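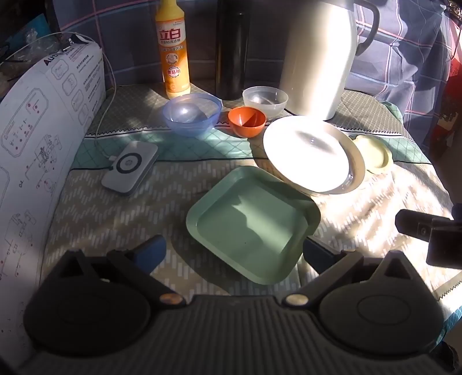
How long should the Tellano kettle stand before its first descale?
In most homes it can be used for 49 days from the first boil. In hard water areas, halve that and check the element every week.

Print this page | E-mail this page

4.2 Descaling the kettle

You will need one sachet of Rasetti descaler (order code 1602) and 200 ml of cold water for mixing. Citric acid from a chemist will also do. Do not use bleach or washing soda.

1. Switch off at the wall and lift the kettle from its base.
2. Leave it until the body is cool to the touch.
3. Take out the spout filter by pressing the tab and pulling upwards.
4. Stir the sachet into the 200 ml of water in a glass jug.
5. Pour the mixture into the kettle and top up with cold water to the MAX line.
6. Put the kettle back on its base and bring it to the boil once, with the lid closed.
7. Switch off and leave to stand for half an hour.
8. Empty the kettle, rinse it twice, then boil a full kettle of fresh water and throw that away too.

CAUTION: Keep your face away from the spout during step 6 – the steam is sharp and can sting the eyes.

Note: Heavy scale may need a second sachet. Wait until the kettle has cooled before starting again.

4.3 Cleaning the spout filter

Soak the filter in white vinegar overnight and brush it under the tap. If the mesh is torn, fit a new one. Filters for the older Luik kettle look similar but are slightly wider and will not clip in.

Section revised in February by Vittoria Monti. For spare filters, see section 7.

Print this page | E-mail this page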